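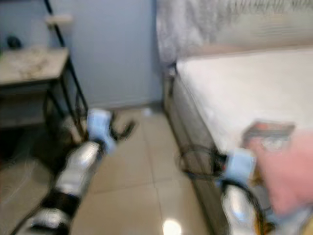
Cambio de bróker: ¿qué pasa con mis órdenes pendientes al traspasar la cartera?

Inicio | Preguntas | Brókers | Fiscalidad | Entrar

Tengo una cuenta en Makemlow desde hace ocho años y quiero llevarme las acciones a Wulitz, sobre todo por la comisión de custodia. Son casi todo valores europeos, más un fondo cotizado. El saldo en efectivo es de 2.868 euros y no me importa moverlo aparte con una transferencia normal.

Lo que no tengo claro es lo siguiente. En Makemlow tengo varias órdenes limitadas de compra y dos stop de venta, todas con validez hasta cancelación. En el formulario de traspaso no se mencionan. ¿Se trasladan con los títulos, se anulan solas o tengo que quitarlas yo antes de enviar la solicitud?
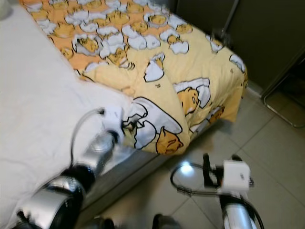 También me preocupa quedarme sin poder vender mientras dura el proceso. En la web de Wulitz hablan de un plazo «habitual» pero no dicen cuál. Y una última duda: el precio de compra, ¿llega con los títulos o tengo que guardarlo yo para la declaración?

Imprimir | Enviar por correo

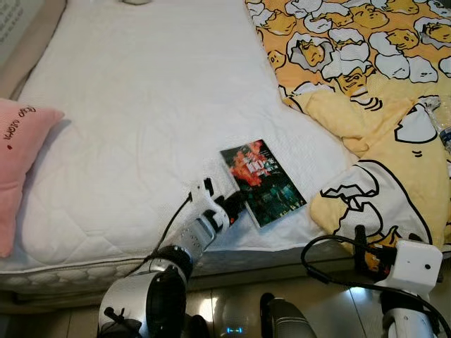 Respuesta 1 (aceptada)

Las órdenes no viajan. Una orden es una instrucción que le has dado a un bróker concreto, y el nuevo no sabe nada de ella. Cancela las limitadas y los stop antes de mandar el formulario. Si dejas un stop de venta vivo, los títulos quedan retenidos por esa orden y lo más normal es que te rechacen el traspaso de ese valor — a mí me pasó con una posición y tuve que repetir la solicitud solo para ella.

Sobre el plazo, yo hice ese mismo cambio en abril. Los valores nacionales tardaron 8 días y los extranjeros 24. En ese tiempo no pude vender nada de lo que estaba en tránsito. Si hay algo que piensas vender pronto, véndelo antes o déjalo fuera de la solicitud, que se puede hacer traspaso parcial.

El precio de compra debería llegar, pero a mí me apareció a cero en tres valores. Lo arreglaron cuando les mandé los extractos. Descárgate todo el historial de operaciones en PDF antes de cerrar la cuenta antigua, porque luego pierdes el acceso.
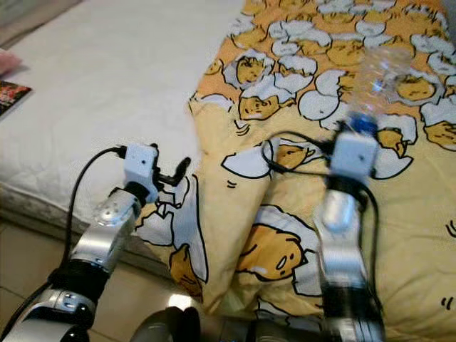
Respuesta 2

Yo pasé de Gumede a Burnell y me cobraron 30 euros por cada valor. Mira las tarifas antes, que con muchas posiciones pequeñas no compensa.

Respuesta 3

De acuerdo con la primera. Añado que las fracciones de acción normalmente no se pueden traspasar. Si tienes alguna te la venderán o tendrás que venderla tú, y eso cuenta como venta a efectos fiscales. Con los dividendos, si la fecha de corte cae en mitad del traspaso, el pago puede entrar en la cuenta vieja — no la cierres hasta que esté todo cobrado.

Lo de las órdenes no lo sé seguro en tu bróker, pregúntalo por el chat y guarda la contestación.

Archivado en: Brókers y cuentas de valores, Traspasos, Órdenes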